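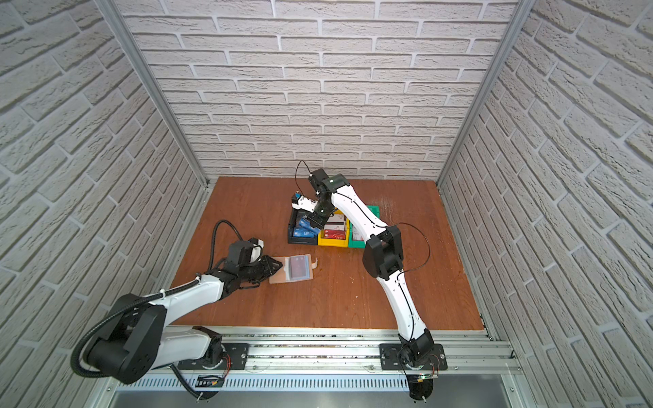

One of the two-arm cells at Udik, with the navy, yellow and green bins at the back of the table.

When Touran Yazdani joined the returns department at Udik, the work was done standing up. Staff opened parcels at a long counter, checked each article against a printed sheet, and carried it to the shelf where it belonged. A good share of what came back was small: boxed goods, card holders, wallets. "You would handle the same kind of item all morning," she said. "By the afternoon your hands knew what to do and your head had gone somewhere else."

Ms. Yazdani is now the department's operations supervisor. She spoke with this bulletin on 2019-02-17 about the introduction of robotic handling in the returns area, a change that began last June and that has altered the daily duties of nearly every member of her team. She was joined for part of the conversation by Parisa Shojaei, who leads training on the floor, and by Harvey Perron, the staff representative.

The department operates 5 cells, each one a square wooden table enclosed by white brick-patterned panels, with a pair of arms mounted along the near edge. The bins are the same ones the counter staff used. Ms. Yazdani said this was deliberate. "We did not want a new color system on top of a new machine. People had learned navy, yellow and green, and the sorting rules that go with them are on the wall in three languages. It made sense to leave that alone."

The cells were installed by Restov, an integration firm, under a service agreement that runs for two years. The software that assigns tasks to the arms is known in the building as Wilatard, after the project under which it was first tested. Employees do not program the arms in the usual sense. They select a task, lay out the articles, observe the attempt and record the result. Where an attempt goes wrong, the operator notes the stage at which it did so, and the record is reviewed at the end of the shift.

According to Ms. Yazdani, the department logged 1,076 supervised attempts in the first period of operation. She was careful in describing what the figure means. "It is a count of attempts. Some of those were very good and some of them ended with a box on its side and an operator reaching for the stop button. I would ask people not to read it as a production number."

Boxed goods were introduced first. A box has flat sides and keeps its shape, and operators could judge quickly whether it had been placed well. Soft and folding articles came later and remain the harder part of the work. Returned wallets must be opened and checked for cards that customers have left inside, a step that was previously done by hand at a separate desk under the direction of Mojtaba Kiani.

Mr. Kiani has worked in the department longer than anyone else now on the floor, and he was doubtful at first. "A card sits tight in the leather," he said. "You feel it with your thumb before you see it. I told them the machine has no thumb, so good luck." He was asked to help set the order of movements for the wallet task and spent several weeks at the cell nearest the loading door. The practice cards used for the task are not connected to any account.

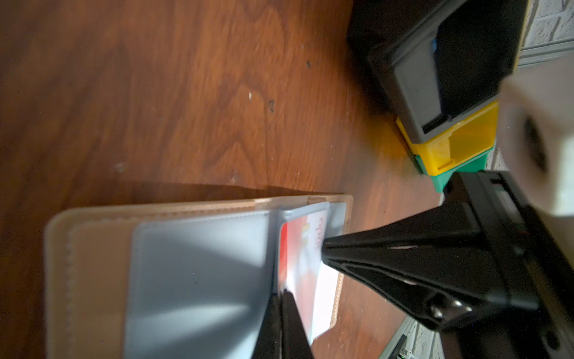

Wallet task: the gripper fingers on either side of a payment card.

He described the wallet as a matter of angle. If the fingers close too high, the card bends; if they close too low, they catch the sleeve as well. "I still think I am faster," he said. "But I used to go home with a sore wrist, and that has stopped. I will give them that."

Ms. Shojaei has been responsible for preparing staff to operate the cells. The course lasts 6 days and takes place during paid hours. It covers safe distance, the stop procedure, the layout of the table and the keeping of records. She said the last of these takes up more time than any other subject.

"People expect the arms to be the difficult part," Ms. Shojaei said. "The difficult part is writing down what you saw in a way that the next shift can use. 'It dropped it' is not enough. Which article, from which bin, at what point in the movement? We spend two full days on that, and I would gladly take a third."

She added that some employees who had been quiet at the counter turned out to be strong observers. One of them, Parisa Ranjbar, now reviews the records for all cells and has rewritten the form twice. Ms. Ranjbar was on leave when this interview took place, but sent a short written comment. "The first form had a box marked 'other' and everything went into it," she wrote. "The current version has no such box."

The question of employment was raised by Mr. Perron. Udik employs 200 people at the site, and he said the announcement of the cells had caused real concern. An agreement reached before installation provides that no position in returns will be ended as a result of the cells while the service agreement is in force. Two employees asked to be moved to other departments and were transferred at the same rate of pay.

"I have no complaint about how it was handled," Mr. Perron said. "My question is what happens when the agreement runs out. The work is lighter, yes. It is also more closely watched, because every attempt has a time on it and a name beside it. Members have asked me who reads those records, and they are entitled to an answer in writing."

Ms. Yazdani confirmed that operator names are kept with the records for training purposes and said that a written policy on their use is being drafted with the staff representative. She acknowledged that it should have been in place sooner.

She also spoke of smaller changes. The counter was a sociable place, and conversation there was constant. Operators at the cells stand farther apart and must keep their attention on the arms. Breaks have been rearranged so that the whole team stops together, a request that came from the floor.

A visit by staff from the company's sister site, Trịnh, is planned for the coming months. Ms. Yazdani said that her colleagues there handle larger articles and may find that little of the layout suits them. The training material will be shared with them in any case, together with the latest version of Ms. Ranjbar's form.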